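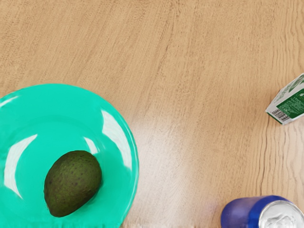 Page last changed August 11, 2018

Home Boards Tags Unsolved Members Sign in

Gripper closes on top of the avocado instead of around it

Shewit Tufa

Hi all, first post on Traltby so be gentle with me. I've been building a pick task in Dendik for a few weeks, mostly evenings, and I had it working nicely with boxes. Then I got brave and swapped in food. The job is simple: find the avocado on the plate, come down over it, close, lift, move it off to the side. There are drinks on the table too, but I only want the arm to go for the fruit.

What it does now is go down fine, and the plan looks great right up until the last little bit, and then the fingers come down on top of the avocado and stay there. The force reading climbs, the fingers never go around anything, and the run dies with a "goal not reached" message. Sometimes it doesn't even get that far and just hangs above the fruit until it times out.

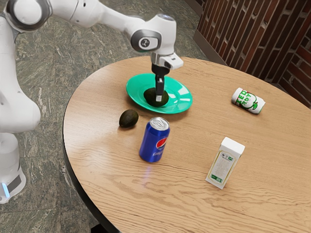
Fingers down on the avocado, with a second avocado lying on the table.

I know it's only a simulation and no guacamole was harmed, but I'm supposed to move this onto a real arm later this month and I really don't want it leaning on things. A real plate would be in pieces by now!

Stuff I already tried:
– made the fruit softer (it sank into the plate, so I put it back)
– raised the grip force, which was dumb in hindsight
– slowed the approach way down, same result only slower
– deleted the second avocado in case it was picking the wrong one, no change

I'm using the Lement controller with the default settings and a gripper model I copied over from my box task. What am I missing?

Jui-lin Wan

Did you try reinstalling Dendik? I had something weird with a mug once and a fresh install cleared it up. Also check your friction, avocados are slippery. Mine was set to 3 and I have no idea what that means but it worked.

Azadeh Asadi

Please don't reinstall, you'll lose your settings and end up in the same spot. I've had this exact fault and I bet it's your gripper open command getting skipped.
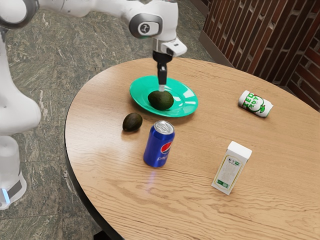
Last edited by Azadeh Asadi, 4 hours after posting

Look at the fingertips. They're pressed together right above the fruit, and with the gripper shut like that it can't do anything except poke the thing. Your box task probably finished with the gripper in some state that happened to be fine for the next run, so you never noticed the open wasn't going through. Mine did the same for ages.

Lement sends the open command and starts the descent without waiting for a reply. If the gripper is busy when the command shows up, it gets dropped and you don't see a warning unless logging is turned up. Go into the task file and find the wait option under the gripper step. Mine was off by default. Turn it on and set the timeout to 2,000 milliseconds to start with. Then run the open step all by itself, arm parked up high, and watch the fingers before you let it go anywhere near the table.

Second thing, check how wide the fingers open. You said you copied the model from the box task. Mine had a limit of 84 millimeters and that was plenty for fruit, but if yours was trimmed down for small boxes then the tips could land on the skin even with the gripper open.

And before you touch real hardware, put a downward force limit on the approach so it stops and backs off. A timeout is not a safety stop – the arm keeps pushing the whole time it's waiting. I cracked a real plate finding that out, and it wasn't my plate.

Shewit Tufa

Azadeh, it was the wait option!! Off, just like you said. I turned it on, ran the open step up high, and the fingers spread out like they should. First full run picked up the avocado and I may have yelled a bit. The width was okay, so I left that alone. Still working out where the force limit goes in the task file, and I'll start a new thread if I get stuck. Jui-lin, thanks too, I'm leaving friction where it is for now.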